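Wenn der Tisch alles abbekommt: Kindergeschirr, Kuscheltiere und eine weiße Platte

8. September 2020

Bei uns wird am selben Tisch gefrühstückt, gemalt und gespielt, und wer kleine Kinder hat, der weiß, wie so eine weiße Fläche am Abend aussieht. Schlieren, Krümel, Fingerabdrücke, und mittendrin sitzt noch ein Stofftier und wartet aufs Essen. Ich habe in den letzten Jahren wirklich viel ausprobiert (auch manches, was ich lieber nicht erzähle) und schreibe euch heute auf, was davon geblieben ist.

Fangen wir mit der Platte an. Glänzend weiße Tische sind wunderschön hell, aber man sieht auf ihnen eben auch jeden Wischer, vor allem gegen das Licht. Ich nehme 300 ml lauwarmes Wasser, 3 Tropfen Spülmittel und ein weiches Tuch, das ich gut auswringe. Danach gleich mit einem trockenen Tuch hinterher, in langen Bahnen und immer in dieselbe Richtung. Scheuermilch lasst bitte im Schrank, die nimmt dem Tisch auf Dauer den Glanz!
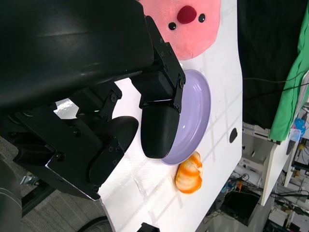
Teller mit hochgezogenem Rand mag ich für Kinder übrigens besonders gern, da bleibt die Soße, wo sie hingehört. Nur sammelt sich in der Kante innen leicht ein Fettfilm, den man beim schnellen Abspülen gar nicht bemerkt. Fahrt nach dem Spülen einmal mit dem Finger rundherum. Fühlt es sich stumpf an, ist alles gut, rutscht der Finger noch, dann kommt der Teller eben noch einmal ins Wasser. Eine ausgediente, weiche Zahnbürste tut hier gute Dienste.

Bei Kunststoffbechern ist der Henkel die heikle Stelle, genauer gesagt die beiden Ansätze, wo sich Kakao so gern festsetzt. Tee- und Saftränder im Becher löse ich mit einem Teelöffel Natron und etwas Wasser. Das Ganze darf ungefähr 9 Minuten stehen, in der Zeit räume ich die Spülmaschine aus, und dann wird gründlich ausgespült. Meine Kleinen trinken aus ihren Bechern, aber das geht natürlich mit allen anderen genauso.

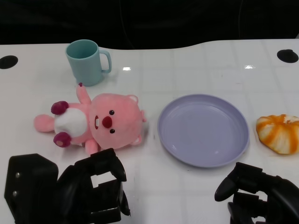
Und nun zu den Kuscheltieren, die ja immer mitessen müssen. Frische Flecken tupfe ich mit kaltem Wasser ab, niemals reiben, sonst verfilzt der Plüsch. Steht auf dem Etikett, dass das Tier in die Maschine darf, kommt es in einen alten Kissenbezug, den ich zuknote, und dann in den Schonwaschgang. Nasen und Augen sind so gut geschützt. Trocknen darf es liegend auf einem Handtuch, und wenn es fast trocken ist, bürste ich das Fell mit einer weichen Babybürste wieder auf.

Noch ein Wort zum Gebäck: Glasiertes stelle ich nie direkt auf die Platte, die Glasur klebt sonst wie verrückt. Ist es doch passiert, ein feuchtwarmes Tuch auflegen, kurz warten, abheben. Im Oktober geht es hier dann mit den Stuhlkissen weiter.

Diese Website verwendet Cookies, um Ihnen die bestmögliche Nutzung zu ermöglichen. Mehr erfahren | Einverstanden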